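Tests et avis > Robotique > Logiciels de planification

Rimon 3, le planificateur à deux bras de Tronow : notre avis après huit semaines

J'ai mis du temps à écrire cet avis, et je m'en excuse auprès de ceux qui l'attendaient, mais un planificateur de mouvement se juge à l'usage ! L'installation m'a pris une petite matinée, café compris, et l'éditeur de tâches est un vrai plaisir : on enchaîne les étapes, on fixe les priorités entre les bras, et le logiciel se charge des trajectoires sans collision.

Je l'ai surtout fait travailler sur le débarrassage de table, avec des plateaux, des restes et un égouttoir à vaisselle. Quand les deux pinces descendent chacune vers son plateau, avec les câbles qui font de grandes boucles, on apprécie que Rimon permette de déclarer un volume souple autour de chaque bras - un réglage que je cherchais depuis longtemps chez Siven.

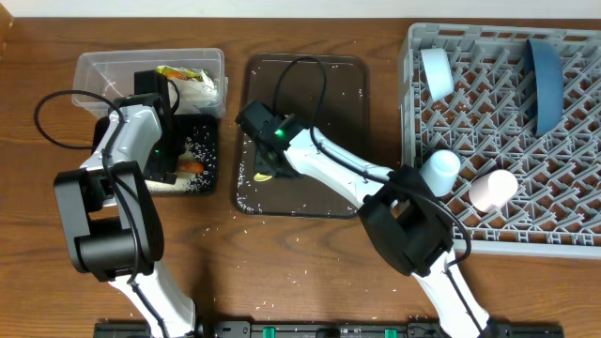
Boateng trouve pour sa part que ce volume souple est trop prudent par défaut, et qu'il faut réduire la marge à 8 mm si l'on veut que les bras se croisent sans s'attendre poliment.

Je lui donne raison, même si je garde une marge plus large pour les débutants. Côté perception, je suis plus réservé : les grains de riz éparpillés restent un casse-tête pour la segmentation, et j'ai fini par définir des zones à la main. Le journal d'exécution, lui, est un bonheur à relire, avec ses 3 000 lignes d'historique et sa recherche par étape (j'y ai passé des soirées entières).

À 59 euros par mois, je renouvelle mon abonnement de bon cœur, en espérant des zones automatiques pour la version de juin.

À lire aussi
- Siven Studio : la prise en main
- Calibrer deux bras sur un même rail
- Bien lire un journal d'exécution

Contact | © Tous droits réservés | Haut de page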